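Ripping the Lesville discs: notes on frame rate, audio sync and subtitles

I finished moving my copy of Lesville off DVD and onto the file server this month. The set has 7 discs and was released in one edition only, by a small label that has since closed. No Blu-ray exists and I don't expect one. The notes below are mostly for my own reference, but I have had enough mail about the Gisuvberg post that I assume a few other people are working through the same kind of material.

The series was shot on film and finished on tape, which was normal for television drama of its budget. The film ran at 24 frames per second. The tape master runs at 29.97 interlaced frames, so the extra fields were added by the usual 3:2 pulldown. In principle this can be reversed. You detect the repeated fields, drop them, and get back clean progressive frames at 23.976.

In practice the episodes were edited after the transfer. Each cut made on tape can land in the middle of the five-frame pattern, so the pattern restarts at nearly every edit. A filter that assumes a fixed cadence will produce combed frames for the first few frames of a new shot. I used a field-matching filter with a post-processing step that catches whatever is left over and interpolates it. The opening titles and the closing credits are true interlaced video and need to be handled separately. I cut each episode into three sections, processed the middle one as film and the outer two as video, and joined them at the end with a variable frame rate.

Episode times on the first disc came out right on the first try. The third disc did not. Its second episode has a nonstandard break after the recap, where the authoring house inserted a still card, and my script took the card for the start of the credits. I adjusted the split point by hand. If you use the chapter marks to find the splits, check them against the video first. They are off by as much as a second throughout the set.

My encoding machine is slow, and each episode takes most of an afternoon at the settings I use. I started the jobs before lunch and looked in on them between other things in the house.
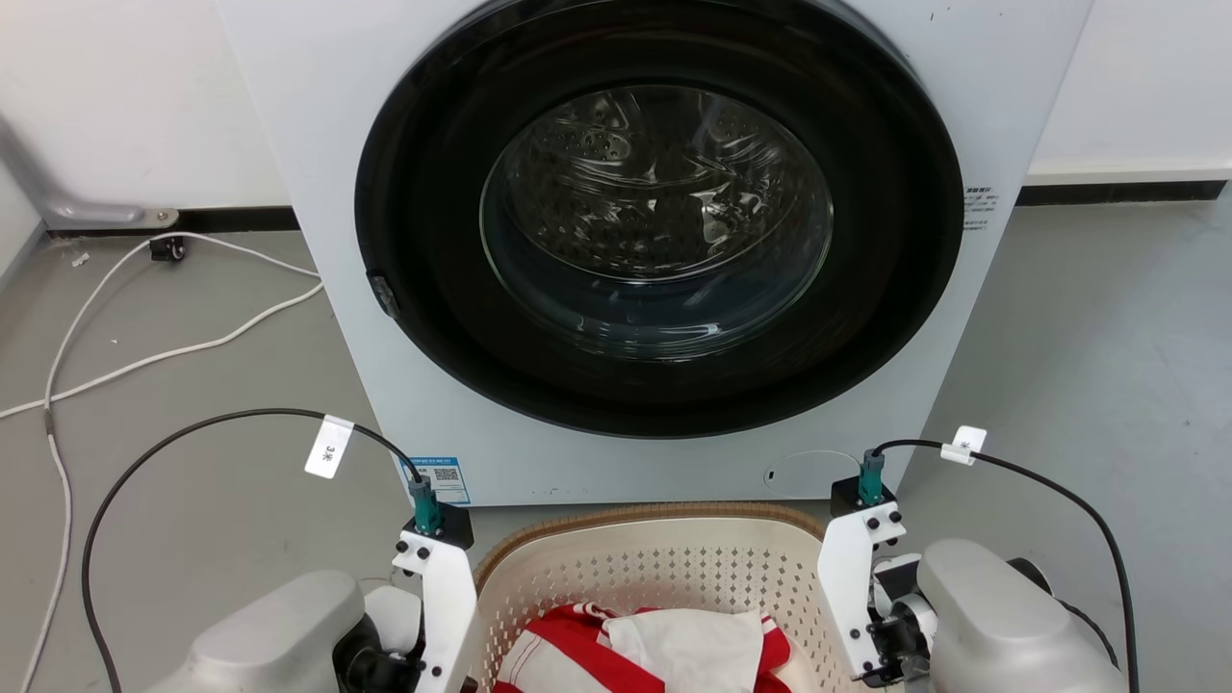
A laundry basket by the washing machine.

The audio is a plain two-channel track at 192 kbps. I did not re-encode it. There is no benefit in converting a lossy track to another lossy format, and the space saved is trivial. The one problem is delay. Discs five and six carry an offset between audio and video that the player corrects from the stream headers. If you demux without reading that value, speech arrives early by a noticeable margin. My demuxer writes the delay into the file name, and I had been stripping it out with a renaming script I wrote years ago for another project. I rebuilt two episodes before I found the cause.

Levels are low compared with current releases. Dialogue sits well below where a modern streaming mix would put it, and the music cues by Rosaire Marchand are mixed quite a bit hotter than the speech. I left this alone as well. A player-side gain setting takes care of it, and I would like the files to match the discs.

Color is a matter of opinion. The first season has a slight green cast in interiors, most visible in the hotel lobby scenes. Raymonde Lemieux, who reviewed the set for the Pruvunura newsletter when it was new, put this down to the transfer. I think it is the fluorescent lighting on location, since the standing sets look neutral and were presumably transferred in the same sessions. I tried a correction and did not like the result. Skin tones improved and the wallpaper went pink. The archived version has no color adjustment at all.

Noise is heavier in the second season. I tested three denoisers at low strength and kept none of them. Film grain at this resolution has already been softened by the original compression, and what remains is a mixture of grain and block noise that is hard to separate. The encoder setting matters more. At a constant quality of 18 the dark scenes hold together. At 20 the gradients in the night exteriors begin to band on my screen. The resulting files are large for standard definition, but storage is cheap.

Subtitles took the most time. The discs store them as bitmaps, and I wanted text. Optical recognition works well on the main typeface. It fails on italics, where it reads a lowercase l as a slash, and on the song lyrics, which have a musical note at each end of the line. The complete run came to 1,960 lines for the first season. I went through these by hand with the video beside the editor. The English captions also shorten the dialogue in a number of places, usually where two people talk over each other. I kept the wording as printed and fixed only recognition errors.
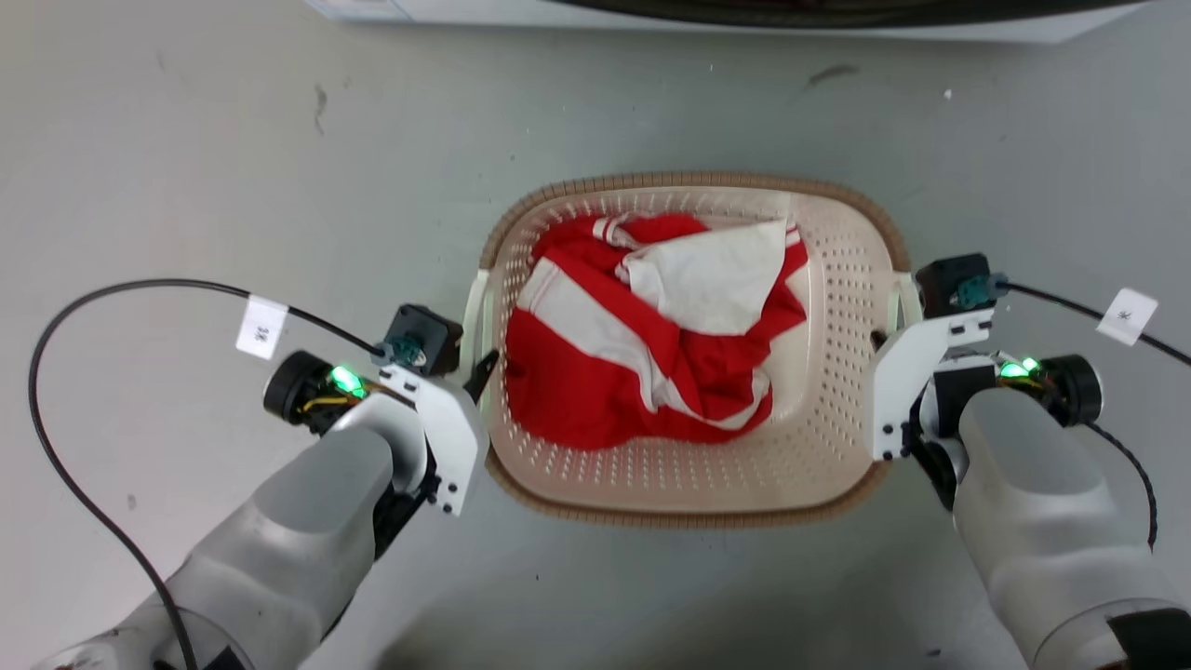 Dwight Beaulieu wrote in to ask whether I had kept the original bitmap subtitles too. He has seen text conversions lose their screen position, and in the courtroom episode the captions move to the top of the picture so they don't cover the witness names.

I have kept them. Each file has 2 subtitle tracks, the converted text as default and the bitmap track as it came off the disc. He is right about the courtroom episode. My text version puts everything at the bottom, and for nearly a minute it sits on top of the names. I have added position tags for those lines and will check the other court scenes when I get to them.

Still to do are the extras on the last disc. There is a location featurette, a reel of trailers, and a commentary by Jarmila Paulík on the pilot. The commentary is stored as a second audio stream on a separate copy of the episode, with slightly different trims at the act breaks, so it won't line up with the main file without editing. The trailers are letterboxed inside a 4:3 picture and should be cropped. I'll post the scripts once the commentary is done and I have taken the hard-coded paths out of them.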